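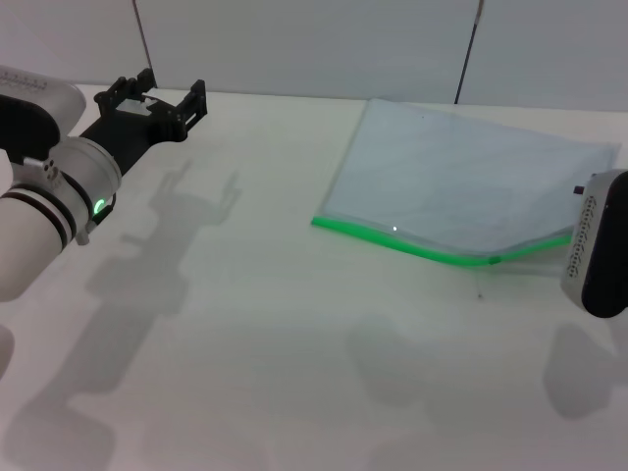
Half the bags that come back to us as faulty were never shut in the first place, according to the returns desk at Prultier. Keep that in mind before you blame the zipper.

4. Filling and closing the zipper bags

The Brullik storage set holds 56 clear bags. The carton calls them "leakproof for life." We would not go that far, and we would not store soup in one on the strength of it.

4.1 Lay the empty bag flat on a clean, hard table. Smooth out the worst of the wrinkles with your palm. Small ones do no harm, whatever the leaflet in the carton says.

4.2 Hold one corner down and pull the zipper open from the other end. Do not tug at the middle of the bag. The plastic stretches there and stays stretched.

4.3 Fill to 80 percent at most. The printed claim of 479 grams of rice per bag is possible, but you will be kneeling on it to get it closed.

4.4 Wipe the zipper track. Flour, sugar and coffee grounds are the usual trouble.

4.5 Starting at one corner, pinch the two sides of the track together and run your finger and thumb along to the far end. Go slowly. If the edge sags or bends, straighten it and go over that stretch again.

4.6 Leave a gap about as wide as a straw, press the air out, and close the gap.

4.7 Turn the bag upside down over the sink and squeeze gently. If air comes out, go back to 4.4.

Note: A click is supposed to tell you the bag is shut. We heard it on some bags and not on others, and it did not match which ones leaked. Use the squeeze test.

Note: A colored zipper is easier to find in a drawer. It does not seal any better than a plain one, although the Nambiar catalog charges more for it.

CAUTION: Plastic bags can suffocate. Keep them away from babies and small children.

CAUTION: Do not put a closed bag in the microwave. The "vent safe" wording on older cartons, printed before September, should be ignored.

Washing and reuse are covered in section 5. For replacement bags, quote part 278.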